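Cuaderno de taller, febrero

7:40. Retomo las camisetas del viaje familiar. Son para un parque de atracciones y la familia ha pedido un motivo propio, nada de personajes con licencia: un carrusel visto de frente, con el año 1963 debajo (es el año en que abrieron el carrusel original) y una banda de estrellas a cada lado. El dibujo vectorial quedó cerrado anoche. Falta corte, pelado y planchado.

Reviso el archivo antes de mandarlo a la cortadora. El carrusel tiene demasiados nodos en el toldo, herencia del calcado automático. Simplifico la curva hasta que los festones dejan de temblar. Los postes de los caballos medían menos de un milímetro de ancho a tamaño final; los subo a 1,4 mm. Por debajo de eso el vinilo textil se levanta al pelar, sobre todo en tramos largos y verticales.

El 9 de 1963 tenía el contorno interior pisando el exterior. Unión de trazados, revisión a aumento máximo, corregido.

Espejo horizontal activado. Lo apunto porque en la tanda anterior se me pasó y perdí medio rollo.

8:25. Material

Vinilo textil Tenell mate, tres colores: rojo teja, crema y azul petróleo. El rojo es de un lote distinto al de la última vez y el soporte se nota más rígido. El crema es el mismo rollo de siempre, con los primeros centímetros marcados por la cinta adhesiva; los descarto.

Camisetas Skovby de algodón peinado, gris jaspeado para los adultos y crudo para los niños. Vienen con apresto. Las lavé ayer sin suavizante y las sequé en horizontal. Encogimiento medido de costura a costura en una talla M: 1 cm en el largo, nada apreciable en el ancho. Ajusto la posición del motivo en consecuencia.

Total del pedido: 18 camisetas. Con tres colores por prenda, son muchas pasadas de plancha. Conviene agrupar por color y no por talla.

9:10. Prueba de corte

Corto un cuadrado con un triángulo dentro, en cada color, con los ajustes de siempre. El crema y el azul pelan bien. El rojo no: la cuchilla no llega a separar el vinilo en las esquinas y hay que tirar. Subo la presión dos puntos. Ahora marca el soporte sin atravesarlo. Lo dejo en uno y medio y repito. Correcto.

Cuchilla Tanguy de 45 grados, montada en enero. Le quedan varias tandas si limpio la punta entre colores. Bola de papel de aluminio, cuatro o cinco pinchazos y una pasada de brocha en el portacuchillas. Salió una pelusa crema bastante larga.

10:30. Corte definitivo

Distribuyo los motivos en el tapete girando los carruseles en parejas para aprovechar el triángulo que deja el toldo. Con esa colocación entran seis motivos de adulto por tramo, cuando en fila entraban cuatro. Los de niño van reducidos al 72 % y en esa escala los postes vuelven a quedar finos, así que los engroso en una copia aparte. Guardo las dos versiones con el tamaño en el nombre del archivo.

Un tramo del azul se desplazó a mitad del corte. Causa: el tapete había perdido adherencia en la esquina inferior derecha. Lavado con agua tibia y jabón neutro, secado al aire, rodillo por encima. En el segundo intento no se movió.

12:15. Pelado

El pelado del rojo me ha llevado más de lo previsto. Las estrellas pequeñas se van con el sobrante si se tira en ángulo recto; hay que doblar el sobrante sobre sí mismo y tirar casi paralelo a la mesa. Gancho curvo para los interiores de la crin. He perdido dos estrellas y las he repuesto con las del tramo de prueba.

Luz rasante desde la izquierda para localizar las líneas de corte en el crema. Con la lámpara del techo no se ven.

Comida rápida y dos correos. La familia pregunta si se puede añadir el nombre de cada uno en la espalda. Contesto que sí, en una sola línea, color crema, altura de letra 37 mm, y que necesito la lista escrita tal como debe salir, con tildes. También preguntan si pueden meterlas en la secadora. Contesto que no.

15:00. Planchado, primera capa

Plancha Sena de plato plano. Precalentamiento completo y cinco minutos más de espera, porque el indicador avisa antes de que los bordes hayan llegado a temperatura. Comprobado con el termómetro de contacto: centro a 150, esquina trasera a 146. Aceptable para este vinilo. La semana pasada la esquina marcaba 141 y hubo que recolocar la base sobre una superficie más nivelada.

Secuencia por prenda: rodillo quitapelusas, prensado en vacío para quitar la humedad, marcado del eje doblando la camiseta por la mitad, motivo a 7 cm del borde del cuello en adulto y a 5 en niño. Las costuras del hombro quedan fuera de la base con una almohadilla debajo. Quince segundos con presión media. Soporte retirado en tibio.

La primera capa es el azul, que lleva la plataforma y los postes. Ningún levantamiento en las grises. En una de las crudas se quedó un poste pegado al soporte; lo bajé otra vez, ocho segundos más, y agarró.

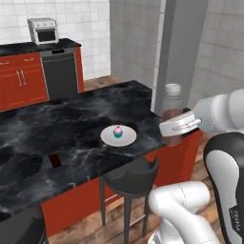
16:20. Segunda y tercera capa

El crema va sobre tela en casi toda la superficie y solo monta sobre el azul en una franja de 2 mm. Ese solape se dejó a propósito en el dibujo para que no asome la camiseta entre colores. Hoja de teflón siempre entre el plato y la capa ya fijada. Tiempo reducido a cinco segundos por capa intermedia; si se dan los quince cada vez, la primera acaba encogiendo y aparece un borde brillante.

El rojo, al final, con quince segundos completos. Toldo, estrellas y año. Aquí la alineación depende del poste central, que lleva una muesca en la punta para encajar con el vértice del toldo. La muesca funciona bien en adulto. En niño es tan pequeña que acabo alineando a ojo con la regla transparente. Para la próxima: cruces de registro en las dos esquinas superiores, fuera del dibujo, recortables.

Incidencia en una talla L gris: el año quedó girado. Medido con la regla, 3 mm de diferencia entre el 1 inicial y el 3 final. Se ve puesto. Retiro las cifras en caliente con pinza y disolvente de adhesivo, dejo evaporar y repito con un recorte nuevo. Queda una sombra muy leve que el nuevo 1963 tapa casi entera. La separo para mirarla mañana con luz natural y decidir si la sustituyo. Tengo una L gris de reserva, sin lavar.

18:05. Acabado

Prensado final de todas las prendas por el revés, diez segundos. Es el paso que más se nota en el lavado. Después, textura: con papel de horno arrugado y vuelto a estirar el mate pierde un poco de brillo superficial. Probado en un retal, me convence en el azul y no en el crema, donde se marcan los pliegues. No lo aplico.

Prueba de tracción en el retal de tres capas. Estirado a lo ancho, el rojo aguanta y vuelve. Estirado en diagonal se abre una grieta corta en la base del toldo, en la zona donde coinciden las tres capas. En una camiseta puesta no debería llegar a esa tensión, pero voy a vaciar el azul debajo del toldo en el archivo maestro para que en ese punto haya solo dos.

El retal va a la lavadora esta noche, programa de 30 grados, del revés, con ropa vaquera para forzar el roce.

18:50. Pendiente

Nombres de la espalda: a la espera de la lista. Tipografía elegida, una de palo seco con remates redondeados, que pela limpio incluso en la eñe. Hay que comprobar que los nombres largos no pasen de la línea de las sisas en las tallas de niño; si pasan, se reduce el ancho y se mantiene la altura.

Pedir vinilo rojo, el que queda no cubre una reposición completa. Preguntar en la tienda por el cambio de soporte del lote.

Hojas de cuidado: lavar del revés, sin secadora, no planchar sobre el dibujo, esperar 24 horas antes del primer lavado. Imprimir en cartulina y perforar la esquina para el cordel.

Limpiar el plato de la Sena en frío. Hay un resto de adhesivo cerca del borde delantero.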